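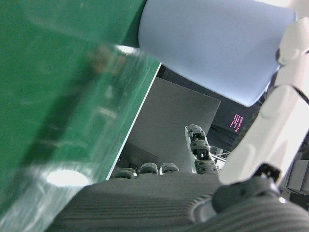

The hand went back on in April after its second trip to the bench, and I said I would write up what we do to look after it, mostly so I stop keeping it on the back of a delivery note.

Background for anyone new: the cell has a white arm with a gray hand on the end, and a wrist camera that looks out over the palm toward the fingers. We call the cell Fadia. The one next to it is Arnon and is somebody else's headache. I took over Fadia from Ineke Boersma when she moved to the Bråten site, and most of what follows is hers with my corrections.

The routine comes up every 1000 cycles. It used to be every time somebody noticed a finger acting up, which meant it never got done on a quiet week and got done twice on a bad one.

First, power. Arm to the park position, drives off, lockout on, and then wait. I give it 5 minutes before I put my own fingers anywhere near the joints. Ineke gave it less and she still has all of hers, but I like the wait. I use it to write down the cycle count.

Then the palm. The surface is covered in fine ridges and they hold dust. A dry brush, soft, along the ridges and never across them. I tried a damp cloth early on and spent the rest of that afternoon picking lint out with a plastic pick. If there is adhesive on it from parts with labels, I use a little alcohol on a swab and keep it away from the joints.

Fingers next. Each one gets moved by hand through its whole travel, slowly, and you are feeling for a spot where it drags. Curl it all the way in, then bring it back out straight. A good finger feels the same the whole way. The one that sent the hand to the bench the second time felt fine curling and caught about halfway on the way out, and I missed it twice because I was only checking one direction. Check both.

The screws at the finger joints get a look and a light touch with the driver. I mark them with a dot of paint pen so I can see if one has turned. Do not tighten everything just because you have the driver in your hand. An overtightened pivot drags exactly like a dirty one, and you will clean it three times before you think to back the screw off. I keep a spare set of 22 in a film can taped inside the cabinet door, and the lid on that can is bad, so be careful with it.

Cable. Follow it along the arm with your hand and look at every place it touches something. It needs enough slack for the wrist to turn and not so much that it can hook on a part. Ours had been tied too tight at one point and the jacket was starting to go shiny at the tie. I moved the tie back and used a wider one. Cheap fix – I should have done it a year ago.

The camera comes last, after all the brushing. Lens cloth, one wipe, then check that the mount hasn't shifted. I compare the live view to a saved one with the hand in the same pose. If the palm line sits in a different place, the mount has moved and the calibration has to be run again. That takes 7 poses and most of a coffee.

After that the lockout comes off and I run the fingers at low speed, one at a time and then all together, before the arm moves at all. If something is wrong with the hand, I want to find out while the arm is parked. Then a few slow passes through the normal program with no part, and then with one.

I've been writing all of this in the Olwood log, under maintenance and not under faults. Please put yours there too. When I went looking for the first bench visit, it was filed under faults with the one-word note "finger," and there was no way to tell which.

Still open: the thumb side has a faint click at the base when it's cold in the morning. It goes away by ten. I've swapped the two outer screws and it made no difference. Next time the palm cover is off I'll look at the bearing, and if I find anything I'll add it to this post.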